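The lantern trail at Sarnness is back for its second year, and I went on the opening night. I had meant to write this up sooner, but I wanted to walk it again in the rain before I said anything about the paths.

For anyone who doesn't know it, the trail follows the river from the old ferry steps up to Rind, with light and sound works set out along the way. It is free. You don't need a ticket except for the one indoor piece, and you can join or leave wherever you like. Last year it ran in July, when it wasn't properly dark until people's children were asleep. March is a much better choice, though you'll want gloves.

## Starting at the ferry steps

Most people start here because of the car park. The first work is a row of tall reeds that hum when you walk between them. They were quiet on the opening night, as a fuse had gone, but they were working when I went back. The sound is low and you feel it more than hear it. A small boy in front of me lay down on the path to listen, and his dad had to step over him.

From the steps it's flat and paved as far as the footbridge. There are 308 lamps strung along that stretch according to the leaflet, and they change colour with the height of the tide. I stood there for a good while and it went from green to a slightly different green.

## Grindurura

This is the big one, and the reason for most of the queue at the bridge. Grindurura is a piece by Sobia Bukhari, projected on the side of the grain store with speakers along the opposite bank. It lasts 13 minutes and runs on a loop. It's made from recordings of people in the town saying the names of streets that have been knocked down or renamed, and the letters pile up on the wall until you can't read any of them.

I liked it a lot. My mum's old street was in there. Stand on the far side of the bridge if you can, as the sound is muddy on the near side and the burger van's generator doesn't help.

One grumble – the leaflet says there is seating. There are two benches.

## Horkitz

Horkitz is the indoor one, in the former sail loft, and you do need to book. They let people in 20 at a time. Inside it's a dark room with a floor that lights up under your feet, and after a few minutes the light starts to lag behind you, so that you're following your own steps from earlier. Take your time with it. The people who rushed across to the exit missed the best part.

The stairs are steep and there's no lift. I asked at the door and was told a film of it is shown on the ground floor for those who can't get up there, but it wasn't switched on either time I visited.

## Up to Rind

After the sail loft the path turns to gravel and climbs a bit. It was fine on opening night and a mess in the rain, so wear boots. The works are further apart here. My favourite was a plain wooden hut with a radio in it, tuned to a station that only reads out the river levels. I couldn't tell you why it was so good. The mirrors in the orchard looked lovely in the leaflet and were mostly steamed up.

At the top there's soup, and a bus back down every half hour until ten.
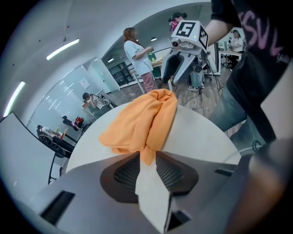
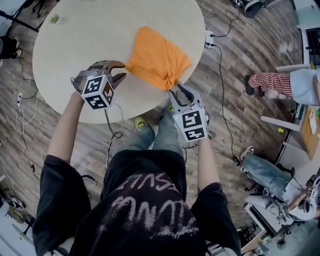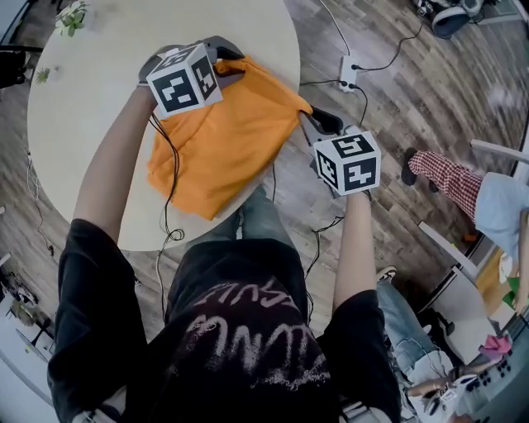
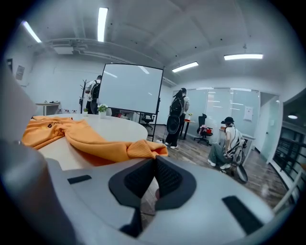 Orange cloth on a round table, all four.

## Getting there and what it costs

- The ferry steps car park has 780 spaces and was full by half past six on the first night. The field next to it opens as an overflow if it's dry.
- The number 2 bus stops by the footbridge, so you can skip the first stretch if you're short of time.
- Horkitz is the only thing you pay for. Book before you set off – the phone signal by the sail loft is hopeless.
- Dogs are allowed everywhere outdoors. Mine didn't care for the reeds.
- Toilets are at the ferry steps and at Rind, with none in between.

The organisers put up a sign saying 3073 people walked the trail on the first night. It felt busy at the bridge and almost empty after the sail loft, so I suspect plenty turn back there. If you've only got an hour, I'd get the bus up to Rind first and walk down.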